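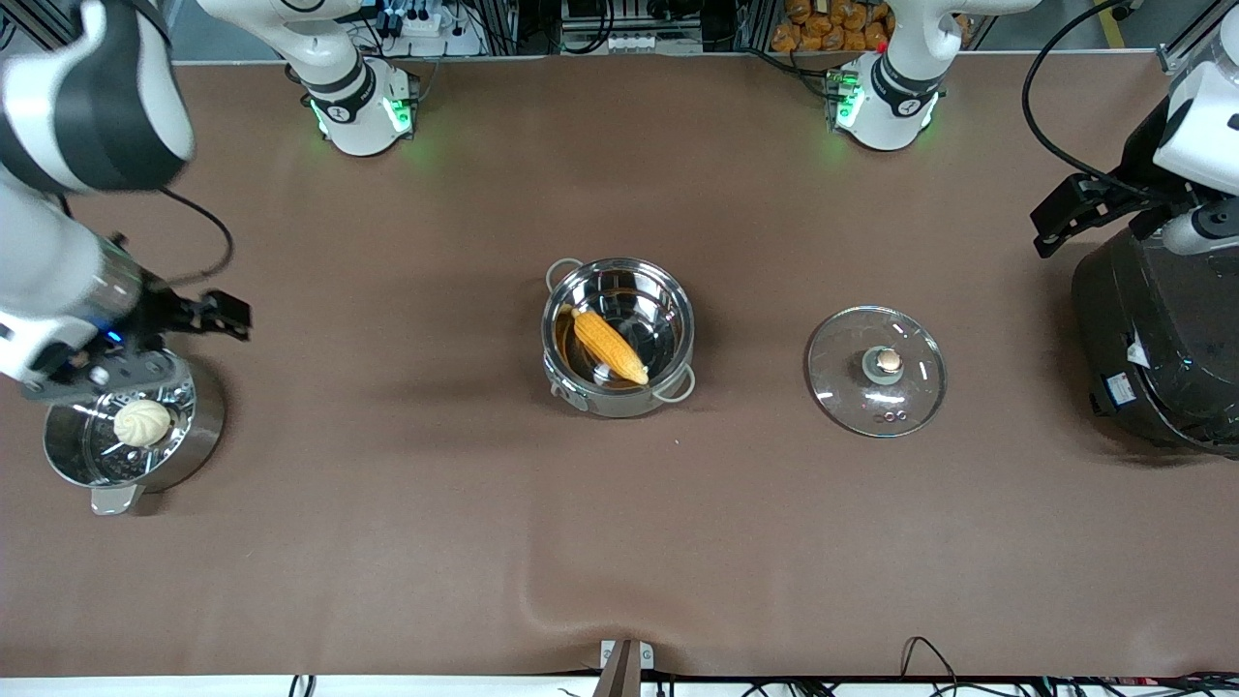

20th November

I finally made it to the open day at Rurnholm, and I'm still grinning. I've followed their kitchen robot project since March, mostly through short clips, and seeing the arms move a few feet from my nose was a whole different thing!

The cooking bench was my favorite by a mile. Two white arms share one table, with a steamed bun in a steamer, an ear of corn in a steel pot and a glass lid waiting for someone to deal with it. I've dropped lids like that on my own foot, so I was rooting for the robot. The grippers only have a few fingers each, and I kept trying to work out how I'd pick up a soft bun with a pair of chopsticks taped to my wrist. (Badly, I think.)

I stayed for 7 rounds. Some were slow, and on one the left arm went for the lid, slid off the knob and had to come back for it. The whole crowd groaned and then cheered when it got hold. I loved that they let us see the misses too — no edited highlights, no music.

The person running the bench told us they've logged 2152 attempts on kitchen tasks so far, and that shiny pots and clear glass are still the hardest part because reflections confuse the cameras. I had never thought about that. Now I can't look at my own saucepans the same way.

There were 30 of us in my group, and we got shuffled along to the Toltisberg sorting line next, which was louder and much faster but didn't grab me as much. I snuck back to the corn before the bus left.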